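How to find and mark ceiling lines before you hang a light

Handier home guides, Ceilings and walls

When I moved to my workroom in August, I wanted to hang one long lamp over the table. I made the first holes in the wrong place and had to fill them again. So I write down the way I do it now, slowly and in the right order.

What you need
A flashlight
A soft pencil
Low-tack paper tape
A tape measure
A stable step ladder

Step 1. Turn off the main light and wait for the evening. At 10 in the morning my ceiling looks completely flat, and I cannot see any line on it.

Step 2. Hold the flashlight close to the ceiling, so the light goes along the surface. Small differences in height will make a shadow. Move it slowly from one wall to the other.

Step 3. Look up from more than one spot in the room. A line which is clear from the door can disappear when you stand under it. Look also for small shiny points. They can be a screw head or a bit of metal, but do not decide this from the floor. Go up and touch.

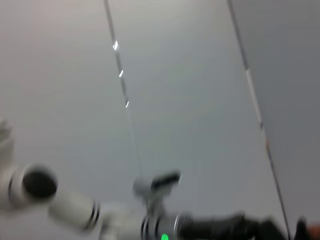

Two long lines across a pale gray ceiling, with three small glints along the left one.

Step 4. Put a short piece of tape beside each line, every 74 cm. Do not put it on the line itself, or you will cover the thing you want to measure.

Step 5. Measure from the wall to each tape and write the number on it. In my room the first line was 178 cm from the window wall at one end, and 3 mm less at the other end. This is a normal difference in an old building.

Step 6. Decide if the line is a seam, a rail or a cable. A seam you can feel with a fingernail. A rail is hard and stands out. If you think it is a cable, stop and ask an electrician before any drilling.

Step 7. Mark your holes with the pencil, then take the tape off the same evening. I left mine for a week and it pulled some paint.

For the paint repair I used Vasseur ceiling filler with a small brush. Let it dry overnight before you hang the lamp.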